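棉织物吸湿性与回潮率的测定及洗涤次数的影响
课程项目报告(纺织材料基础)

摘要
本项目以Trorkdale镇一家旧衣回收点提供的灰色棉针织布为对象,测定不同洗涤次数下试样的回潮率与芯吸高度。结果表明,洗涤次数增加后芯吸高度上升,回潮率的变化不明显。

1 背景
棉纤维的主要成分为纤维素,分子链上的羟基可与水分子形成氢键,吸湿能力因此高于多数合成纤维。新出厂的针织布表面常残留柔软剂和蜡质,阻碍液态水进入纱线间隙。家庭洗涤会逐步去除这类助剂,同时使织物松弛收缩,线圈密度提高。两种作用对吸水性能的影响方向不一定相同,需分别讨论。

回潮率反映纤维在标准大气中吸收气态水的能力,芯吸高度反映液态水沿毛细通道上升的能力。日常所说的“吸汗”主要与后者有关。

2 材料与设备
试样为单面纬平针织布,共裁取288条,沿纵行方向取样,避开缝线、领口和印花部位。洗涤剂采用Pruvatano牌无磷洗衣粉,烘箱与电子天平由Dow实验楼公用仪器室提供。芯吸试验使用蒸馏水,加少量重铬酸钾便于读数。重铬酸钾有毒,废液单独收集。

3 方法
3.1 洗涤
试样分为4组。第一组不洗涤,作为对照;其余三组按家用标准程序分别洗涤五次、十次和二十次,每次洗涤后平铺晾干,不使用滚筒烘干,以免机械作用引起额外起毛。

3.2 回潮率
试样在恒温恒湿室内平衡一昼夜后称湿重G,再置于烘箱内烘至恒重,称干重G0,按下式计算:
W = (G − G0) / G0 × 100%
相邻两次称量之差小于后一次质量的万分之五时,视为恒重。

3.3 芯吸高度
试样条垂直悬挂,下端浸入水面,30分钟后读取液面上升高度。上升边界不齐时取最低点。

3.4 数据处理
全部试验共得到有效读数2,423个,包括称量值和各时刻的液面高度。夹持处打滑或试样卷边造成的读数已剔除。针织布剪裁后边缘容易向反面卷曲,预试验阶段因此损失较多,后来在下端加2克张力夹,情况有所改善。

4 结果
对照组在最初几分钟内几乎没有芯吸,液面边界呈锯齿状。洗涤五次后上升速度明显加快,洗涤十次与二十次两组的曲线接近重合。各组回潮率的组间差异与组内离散程度相当,不足以判定洗涤对纤维本身的吸湿能力有影响。

洗涤二十次的试样手感变硬,纵向收缩大于横向。收缩使单位面积质量增加,比较不同组的吸水总量时应先折算为单位质量。

5 讨论
芯吸性能的改善集中在前十次洗涤,与助剂逐步脱除的解释一致。此后孔隙结构趋于稳定,继续洗涤的作用有限。毛细上升理论假定孔径均一,针织线圈的孔径分布较宽,实测曲线后段低于理论值,属于预期之内的偏差。

织物的褶皱状态也会改变局部接触面积和干燥速度。堆叠处层数多,空气流通差,水分散失慢于平铺处。本项目只测定了平整试样,未涉及这一因素。

本项目的不足有三处:布料来源单一,未与聚酯或混纺织物对照;水的硬度没有控制,Trever校区自来水中的钙镁离子可能在纤维表面形成沉积;恒温恒湿室在三月检修过一次,检修前后的数据未作校正。

附图

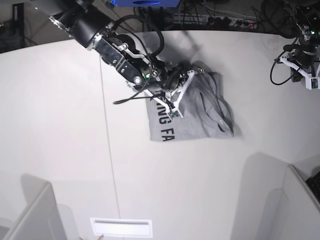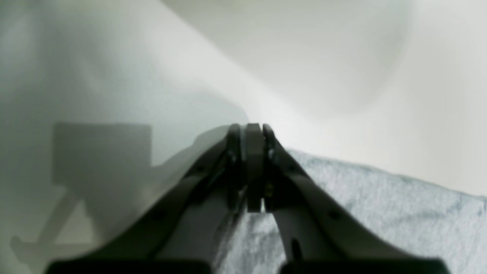 纺织材料课程项目组

6 结论
在所用洗涤条件下,棉针织布的芯吸高度随洗涤次数增加而上升,十次以后趋于平稳;回潮率未见显著变化。后续可增加混纺试样,并用软化水重复洗涤试验,以区分助剂脱除与离子沉积的影响。原始称量记录按组别编号,存放于课程共享文件夹。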